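Stale frames and a hard touch on the cutting board

Tue 23 July
Shared 2 times

The arm stopped on a force fault during the approach to the cutting board. The tip of one finger reached the wood, the joint current went up, and the controller did what it is supposed to do and cut motion. No damage to the gripper that I could find. There is a small dent in the board which may or may not be from this, as the board has been used for cutting.

The setup is the same as in the November posts. The arm is a Pomeser with the two-finger gripper. The wrist camera goes through the Narnaveo driver, and the planner is Ellis, running on the box under the counter. The task is simple. Move over the board, find it, descend to a hover height just above the surface, hold there, retract. No object is picked up. I run it as a check on the height estimate before doing anything with contact in it.

Height comes from the wrist view. Ellis fits the outline of the board, mostly the groove and the rounded corners, and uses the band of lighter wood across the middle as a second reference when the outer edge is partly out of view. At hover height the far edge is always out of view, so in practice the band and the near corners do most of the work.

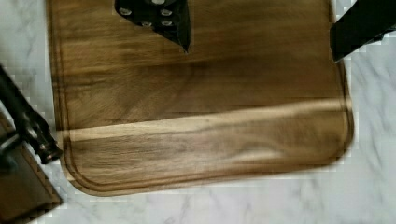
My first guess was the fit. The grain on this board is busy and I have seen the line finder latch onto a streak before. I replayed the recorded frames through the fit offline and it was fine on every one of them, including the ones with compression blocks along the edges. The estimated height at the last good frame was correct to within what I can measure with a ruler. So the planner was given a good number, and it still drove into the board.

The log showed why, once I looked at the right column. Each frame carries two times, the capture time from the camera and the arrival time from the driver. Ellis reads the arrival time. At log line 314 the driver reconnects after a short dropout on the stream, and then delivers the frame that was sitting in its buffer, with a new arrival time on it. From the planner's side this is a fresh frame. By capture time it was 285 ms old.

During a descent that is enough. The arm has moved down in the meantime, the old frame says the board is still well below, and the planner adds the difference to the remaining travel. One stale frame would only have caused a small overshoot. The driver then delivered the same frame again, so the error was applied twice.

There is a watchdog for this. It stops the arm if no frame has arrived for 700 ms. It never fired, and it was never going to, for two reasons. The dropout was shorter than the limit, and the watchdog also reads arrival time, so any repeated frame resets it. I set that limit myself, when I was getting false stops over Wi-Fi. The camera has been on a cable for months and I did not go back and lower it.

I would call this a safety matter even though the result was a light bump. The force limit caught it, but the force limit is the last layer, and the board is a forgiving thing to hit. The same counter has a glass coffee press and a toaster on it, and the approach to either of those would use the same frame handling.
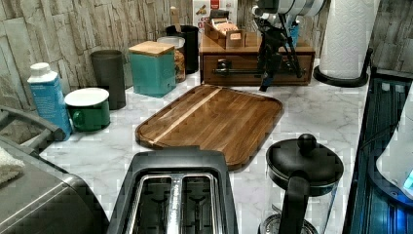

Changes made so far:

1. Ellis now uses capture time everywhere. The camera clock drifts a little against the planner clock, so the offset is measured at startup and the run is refused if it looks wrong.

2. A frame with a capture time equal to or older than the previous one is dropped, and does not reset the watchdog.

3. After a reconnect the arm holds position until several new frames agree with each other. This makes the approach look hesitant. I can live with it.

4. Descent speed is scaled down by frame age. An old frame means slow, and a very old one means stop.

I have not changed the force limit. It could be lower for this task, but it would then trip on the cable drag when the wrist turns, and I would end up raising it again.

To test it I added a switch to the driver that holds a frame back and sends it late. With the old code the bump came back on the first try (I put a folded towel on the board and raised the start height). With the new code the arm stops in the air and logs the frame age. I also pulled the camera cable in mid-descent, and that stops it too, though a little later than I would like.

Still open: why the stream drops at all on a cable. The connector at the wrist is my main suspect. It takes some load when the last joint is near the end of its range, and this approach puts it there. The Flestari cable clamp I ordered is one size too large, so for now there is a turn of tape under it. If you run the Narnaveo driver with a different planner, check which of the two times it reads. The field names in the driver differ by one letter.

2 comments

Contact | Copyright, all posts by the author | Back to top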